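Search this site

Kamell sorting cell – monthly check, July

I do this one before the 6 am start, coffee in hand.

1. Arm base and mount. OK. Bolts snug, no play in the base plate. I parked the arm over the bin side so I could get in at the turntable.
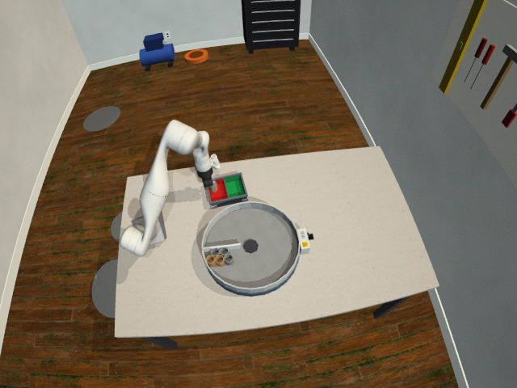
Wekesa Gachanja: Did you check the bolts cold? Mine read fine cold on the Dimus cell and were out after 40 minutes of running.

Fair point, I'll redo them at smoko.

2. Sorting. OK. The colour rule is unchanged from the Drevska job sheet and I like to see it with my own eyes. Grey rings in the green side, orange in the red – all good there. Gripper clears the divider at 21 per cent speed.
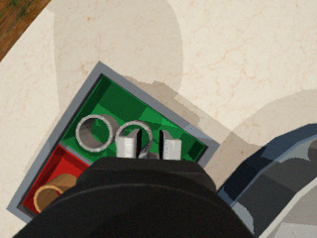 3. Turntable pickup. Needs a look. Grease is due at 400 hours and we're close. I went over the divider bar for burrs, mostly at the squared-off end near the hub, and then the fingertips, which sit open just below it with the grey rings. Kibet Massawe has the spare pads, so I'll chase him for a set. 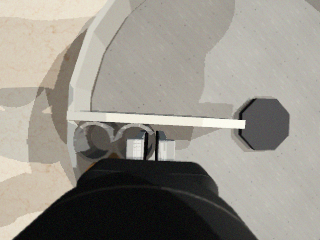

4. E-stop. OK, tested twice.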